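5.3 筛分任务：课程设计里最不听话的一组

Jakum 课程项目要求每个小组用同一套机械臂完成一项“厨房级”操作。抽签那天是周六，倒水、叠杯和拧瓶盖很快各有归属，贾静怡和傅逸晨所在的小组抽到了筛谷物。当时组内的普遍看法是运气不错：筛子是圆的，颗粒是小的，动作无非左右晃晃。这一看法维持到第一次上机。

任务定义如下。操作者先用不锈钢杯把混合谷物倒入圆筛，筛子架在浅托盘上，随后由夹爪夹住筛沿，作小幅往复运动，使细粒落入托盘，粗粒留在网上。评分依据有三项：托盘内细粒的质量、网上残留细粒的质量，以及洒在托盘以外的质量。第三项在课程说明书初稿中并不存在，是本组首次演示之后加上的。我们把它看作本组对课程建设的贡献。

示教数据由遥操作采集。剔除中途放弃和筛子翻倒的记录后，共得到386段有效轨迹，由8名学生分别完成。轨迹质量与操作者的自信程度之间看不出正相关；最稳的几段出自一位反复声明自己不会用手柄的同学。每段轨迹同步记录关节角、夹爪开度和末端相机图像，电子秤读数则由人工抄录，抄录者的字迹给数据清洗阶段增添了相当的难度。

策略网络沿用 Plerura 框架的默认结构，未作改动。我们曾花两周时间尝试改动，结果全部不如默认结构，此处不再展开。训练之后，每种设置在实机上测试20次，每次由值班同学倒料、复位、清理台面。其中清理台面所需的时间长于其余各步之和，这一点在项目计划书的甘特图里没有体现，因为画甘特图的人不负责扫地。

失败大致可分为几类。最常见的是夹持点偏移：夹爪压住筛沿的一侧，往复几次之后，筛子绕夹持点转了起来，原本的平移变成了扇形摆动。托盘并不知道筛子换了运动方式，仍旧待在原处，于是细粒落在了托盘旁边。其次是幅度过大。示教时人会看着谷物堆决定何时收手，策略却倾向于复现它见过的最有气势的那一段。我们检查后发现，那一段来自傅逸晨，他承认那天急着去吃饭。

还有一类失败在录像里很容易被误判为成功：夹爪闭合，手臂运动，筛子也跟着动，一切看上去井然有序，只是谷物堆作为一个整体随筛子同进同退，几乎没有颗粒过网。从曲线上看，这类轨迹平滑得可以放进教材。称重结果则比较扫兴。后来我们在奖励中加入托盘质量的变化量，这种优雅的无用功明显减少，代价是台面上的谷物又多了一些。

倒料环节同样不能免责。杯口与筛沿的相对位置由示教者凭感觉决定，而每个人的感觉都不一样。倒得太快，颗粒堆成小丘，撞上筛壁后弹出；倒得太慢，值班同学会开始看手机。我们最终把倒料固定为人工完成，在论文里称之为“受控初始条件”。组内讨论时用过别的说法，不便写入正文。

关于手臂的防护，课程要求覆盖黑色护套，以免细粉进入关节。护套确实挡住了大部分颗粒，也积攒了一部分，并在手臂做大幅抬升时择机归还给台面。有一次测试前台面刚刚清理完毕，手臂回零，褶皱里落下一小撮谷粒，正好计入“洒落质量”。贾静怡主张扣除这一部分，助教 Ye 认为应当保留，理由是真实厨房也不会听取申诉。最后保留。

需要说明的是，我们没有对比不同目数的筛网，也没有测试湿度的影响。前者是因为经费只够买一只筛子，后者是因为实验室的空调自有主张，湿度对我们而言属于观测量。因此本节的结论只适用于本组的筛子、本组的谷物，以及那台空调当时的心情。这里也提醒后续选课的同学，细颗粒任务的复位成本应当写入计划，写多少都不为过；我们最初预留了4分钟，现在读来颇有文学性。

各次测试的原始称重记录、轨迹文件和失败分类标签已随课程仓库一并提交，其中标签“其他”一栏占比偏高，欢迎有耐心的读者重新标注。图4给出筛分任务的台面情况。
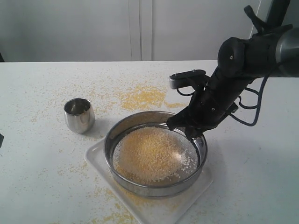 Mindia，三月

图4　筛分任务的工作台面。夹爪位于圆筛的右后侧筛沿，筛子架在白色托盘上，网面上铺着一层低矮的谷物堆，右侧可见颜色发白、颗粒较大的部分。托盘内靠近筛壁处有黄色细粒，托盘以外的黄色颗粒均属第三项评分的范围。左后方为不锈钢杯。台面右侧相对干净，本组在答辩时重点介绍了这一区域。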